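Dindley students set laundry task for humanoid robot

A student robotics group at Dindley College has started work on a cloth-handling task for its humanoid robot, ahead of an inter-college competition in July. The event will be held at Paston and is open to teams from further education colleges. Each team must have a robot move items of cloth between a basket and a marked area of floor, with points given for placement and taken away for dropped items.

The Dindley group has 13 members, drawn from the electronics and computing courses. It meets on Monday evenings in the ground floor workshop. Members are split between two benches during the first hour, one for hardware and one for software, and the remaining time is given to runs on the robot.

Cloth was chosen by the competition organisers in place of the rigid blocks used in earlier years. A block keeps its shape when gripped, so a hand position worked out in advance will normally hold. Cloth folds, hangs and slips, and the same item seldom lies the same way twice. The group's early notes list three faults met most often: fingers closing above the fabric, fingers closing on the basket rim as well as the fabric, and a second item being lifted along with the first.

The robot works from a camera at head height. Looking down, it has its own legs and both arms in view together with the basket, and the software has to tell these apart before a reach is planned. Students have labelled 1285 still images by hand for this purpose. The labels cover the hands, the forearms, the feet, the basket and the cloth. Cables are labelled as a separate class after they were mistaken for dark fabric in the first set of results. 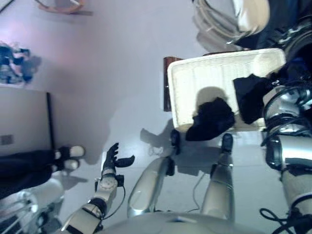
Basket and cloths

The practice set-up uses a white woven laundry basket placed on the floor in front of the robot's feet, with black cloths laid over the rim. An item over the rim can be approached from outside the basket, and the group regards this as the easier starting position. Items lying flat at the bottom will be attempted later in the term.

Black cloth against a white basket gives strong contrast, which helps the software to find the edge of the fabric. The same cloth is harder to separate from the robot's black hand once the fingers are close to it. The software students have dealt with this by fixing the hand's expected position from the joint readings and removing that area from the search. The method depends on the joint readings being correct, and a calibration step has been added to the start of every session.

The pale floor is a further source of error. It reflects the overhead lights, and shadows of the arms and the basket fall across it. In early trials a shadow was twice marked as a third cloth. A brightness check has reduced the number of false detections, though the group has not yet tried it under the lighting at Paston.

Grip and reach

Grasping is done with a multi-fingered hand. The current routine opens the fingers wide, moves the hand to a point beside the cloth, lowers it and then closes the fingers in order, with the thumb last. A simpler two-finger pinch was tested first and is kept in the code as a fallback. The pinch is faster but tends to lose thicker fabric during the lift.

Arm speed is held at a low setting for all floor work. A student stands by the robot for each run with the stop control, and no run begins until that person has called ready. Competition rules allow teams to raise the speed, but the group has decided to leave it unchanged until the lift and release stages have been tested together.

The control software is built on Trultby, a motion planning package written by former students at the college. The current students have added a module for soft items and plan to pass it on with written notes at the end of the year. Spare wrist parts have been supplied by Granström, an engineering firm with a workshop near the college.

Next stage

The group will next work on release. Competition rules require each cloth to be fully inside the marked area, and fabric that hangs over the line scores nothing. Full practice runs, with the basket moved to a new position before each attempt, are due to start once release has been added to the routine.

Teams at Paston will be given 2 attempts each, and the better score will count. Students from any engineering or computing course at Dindley may join the group by signing the sheet outside the workshop.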